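Muvimer Help Desk
Ticket: Orders export stops at 1,006 rows
Opened by: Nazanin Mohammadi (Tkachuk Homewares)
Assigned to: Gun-woo Jang
Priority: Normal
Status: Resolved
Product: Muvimer Shop, hosted plan

Nazanin Mohammadi
June 2022

The CSV export of our orders is coming up short. We have over 4,000 orders for the financial year and the file stops at 1,006 rows every time. No error message. The progress bar goes to the end and the download starts as normal. I've tried Firefox and Edge, on the office computer and on my laptop at home, with the same result. I need the full list for our bookkeeper, so please don't tell me to export it month by month unless there is no other way.

Gun-woo Jang
Support

Thanks, Nazanin. Could you send me the last line of the file as it appears in a text editor, not in a spreadsheet? Spreadsheets sometimes hide what is going on at the end of a file. Please also tell me whether you have any custom columns switched on under Settings, Exports.

Nazanin Mohammadi

Last line attached. It breaks off partway through the product description column, just after the word "proofing". Custom columns: yes, we have product description and gift message turned on. They were turned on in April when we moved the catalogue over from Adeo.

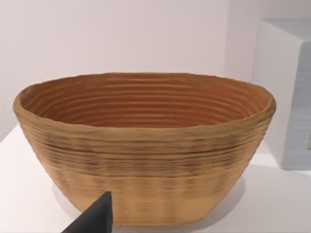
I also tried the export with gift message turned off. It still stops in the same place. I haven't tried it without product description yet.

Gun-woo Jang
Support

That's useful. Please try it with product description off and let me know the row count.

Nazanin Mohammadi

Full file this time, every order there. So it's the description column. We do need that column though — the bookkeeper uses it to sort stock lines.

Gun-woo Jang
Support

I've passed this to Andor Bodnár on the export team with a copy of your file. My guess is a stray character in one description that the export reads as the end of the file. I've asked him to check that product first.

Andor Bodnár
Engineering

Confirmed. The description for that product has a control character in the middle of it, invisible in the editor. It came across in the Adeo import. The export writer treats it as end of file, closes up and reports success. Two faults, then: the character shouldn't have got through the import, and the export shouldn't report success when it has stopped early.

I searched the rest of the catalogue and found the same character in three other descriptions.

Workaround for now:

Open the product and go to the Description tab.
Copy the text into Notepad and delete the space after "proofing", then type it again.
Paste it back using Paste as Plain Text and save.
Go to Settings, Exports and choose Rebuild Cache.
Run the export again.

The other three product codes are in a private note on your account.

Nazanin Mohammadi

Done for all four. The export is now complete with both custom columns on, and the total matches the dashboard. Rebuild Cache took much longer than I expected and the page looked frozen, so maybe a message there would help.

Gun-woo Jang
Support

Good to hear. I've logged the Rebuild Cache page as a separate request. The import and export fixes are both down for the next maintenance release, and you'll get an email when they go live. Closing this one — reply here if it comes back and the ticket will reopen.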